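Smart heating controls in the Skusberg flats: second progress report

Prepared by Aicha Farouk for the Lamrani Fund
Sunday, April 8, 2018

This report covers the second stage of the work, from the end of the pilot to the completion of the main installation. It sets out what has been fitted, what it has cost in time, what has gone wrong and what we plan to do before the final report. Figures for energy use are not included, as we do not yet have a full set of readings from before and after the change.

1. Where we are

The grant pays for wireless heating controls in 82 flats on the Skusberg estate. All of them now have a hub, a room thermostat and a radiator valve on every radiator except the one in the bathroom, which is left open on the advice of the heating engineer. Altogether we have fitted 1041 devices, counting valves, thermostats, window contacts and hubs. We bought 1147, and the remainder is held as spares.

The installation finished later than the plan said. The main cause was access. Many tenants work shifts and could only offer evenings, and our installers were contracted for daytime hours. We changed the contract so that one evening a week was covered, and after that the work moved at a reasonable pace. The extra cost was met from the contingency line and no further money is being asked for.

2. Equipment

The hubs and thermostats are from Goletti. The valves are from Uvon. We chose to buy from two makers after the pilot, when the Goletti valves proved too long to fit behind the pipe boxing in the smaller bedrooms. The Uvon valve is shorter and has a head that can be turned, so the display can be read from above.

Using two makers has had a price. Both sets of devices speak the same radio standard, but they do not pass on the same information. A Uvon valve reports its temperature and its battery level to the Goletti hub without trouble. It does not report when somebody has turned it by hand. The hub goes on showing the old setting until the next scheduled change, and tenants who looked at the app then believed that the system was ignoring them. Goletti supplied a software update for the hub which asks each valve for its setting every few minutes. This has cured the fault in most flats. It also drains the valve batteries faster, and we are watching that.

Batteries were supplied with the valves. We have asked tenants to report low battery warnings to the estate office and not to change the batteries themselves until after the first heating season, so that we can record how long a set lasts.
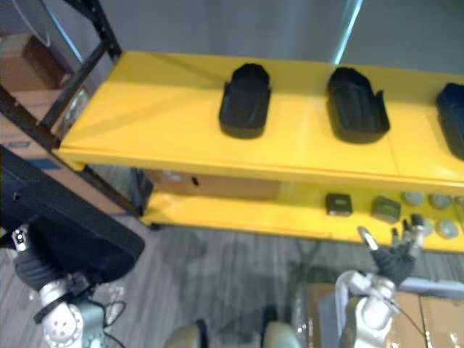

The spares are issued against a signed sheet, and each device carries a label with its flat number once it has been paired. Labelling was not in the original plan. We added it when two hubs were swapped between neighbouring flats during a repair visit, with the result that each household was controlling the heating next door for most of a weekend. No harm was done, but it took a good deal of time to put right and both households were understandably annoyed.

3. Radio coverage

Coverage was the main technical risk in our application. The outer walls and the stairwells are concrete, and the hub has to sit near the telephone socket in the hall because that is where the router is.

In most flats the signal was good enough from the start. In the end flats, which have an extra room beyond the kitchen, the valve furthest from the hub dropped out several times a day. A valve that loses contact keeps to its last setting, so the room does not go cold, but it misses the schedule. We fitted a mains-powered plug in the kitchen of each end flat, which passes the signal on. Dropouts in those flats are now rare.

One difficulty remains. Tenants unplug the repeater when they need the socket. We have tried a sticker on the plug asking for it to be left in place, with mixed results. A fused spur behind the kitchen units would settle the matter, though it needs an electrician and the agreement of the landlord. We have asked for a quotation.

4. Tenants' use of the system

We had assumed in the application that most people would use the app. That was too hopeful. The estate office reports that the commonest request is still for somebody to come and set the times on the wall thermostat, and a fair number of tenants have never opened the app at all. Some have no smartphone, some do not want another account, and some have a phone that is too old to run it.

We have therefore put more work into the wall thermostat than was planned. Every household has received a single printed sheet, in large type, showing how to turn the heating up for a few hours, how to set it for going away and how to get back to the normal timetable. An earlier booklet supplied by Goletti ran to many pages and was not much read.

The drop-in sessions on the ground floor have been useful. The questions raised most often were:

- why a radiator is cold when the valve shows the right number (usually because the room has already reached that temperature)
- whether the landlord can see when a tenant is at home
- what happens if the internet connection fails
- whether the window contact can be taken off for decorating

The second question deserves a proper answer here. The landlord receives a monthly average temperature for each flat and any fault alarms. It does not receive timings, and it cannot change a setting. This was agreed before the pilot and written into the tenants' information sheet. Two tenants asked to be left out of the monthly average and this has been arranged.

5. Problems still open

The window contacts work well on the newer frames. On the older ones the adhesive pad gives way in damp weather, and a fallen contact tells the hub that the window is open, which shuts off the heating in that room. We have switched this function off in the flats affected until the contacts can be fixed with screws.

The app signs users out after every update. Goletti has accepted that this is a fault but has given no date for a repair.

6. Next steps

The screws for the window contacts will be fitted in May, together with any repeaters still needed. We shall also collect the meter readings for the full heating season from the supplier, with the tenants' written consent, and begin the comparison with the previous year. The final report will contain that comparison, the battery records and a note of what we would buy if we were starting again.

Aicha Farouk
Project manager

Comments

Posted by stairwell_b
The printed sheet is much better than the booklet. Could we have one for the boiler as well please.

Posted by M. K.
Ours is an end flat and the plug in the kitchen did the trick. I had to move the kettle though – there are not enough sockets in there.

Posted by topfloor
Still signed out of the app every few weeks. I have given up and use the dial.

Posted by Jen
Is the evening visit still running? I need my window contact looked at and can't get time off in the day.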